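Open house at Birnico, second visit

I went to the Birnico open house in March and came away annoyed, so when they ran another one on 14/06/2022 I told myself I would skip it. Then Afia Annan offered me a ride, and it's only 19 miles.

The pitch is the same as last time. Birnico handles returned clothes for online shops, and they say a shirt folded their way looks new to the next buyer. They call the method Memance, and they charge for it. Our guide, Kwabena Ackah, used the name so often that Afia started nudging me.

What is it? You lay the T-shirt flat, tuck in both sleeves so you have a long narrow strip, and bring the hem up. My mother did this on top of the dryer. Kwabena said the difference is in the width of the strip and in where the collar ends up. Maybe so. I asked what the right width was and he said it depends on the shirt. 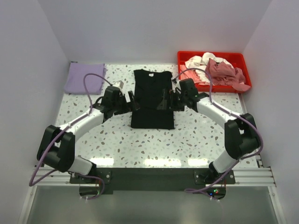

Black is the hard color, according to him, and I'll give him that one. At home every crease and bit of lint on a black T-shirt jumps out at me. But the lighting at Birnico is so bright that I'd want to see the same shirt on a porch at noon before I called it good as new. They wouldn't let us take one outside. I did ask.

The claim on the handout was that 103 shops have signed up. There was no list. When Afia wanted to know if that meant paying customers, we were told someone from Sulemana, the parent company, would be able to say, and nobody from Sulemana was there.

Lunch was a sandwich and a bag of chips, five dollars, better than in March. Parking is still terrible. The lot has 40 spaces and half of them were coned off for Dralar trucks that never showed up while we were there.

I bought one of the refolded shirts in the outlet room on the way out. By the time I got it home it had slid around in the bag and looked like any other shirt. Afia liked the tour more than I did and wants to go again in the fall. She can drive.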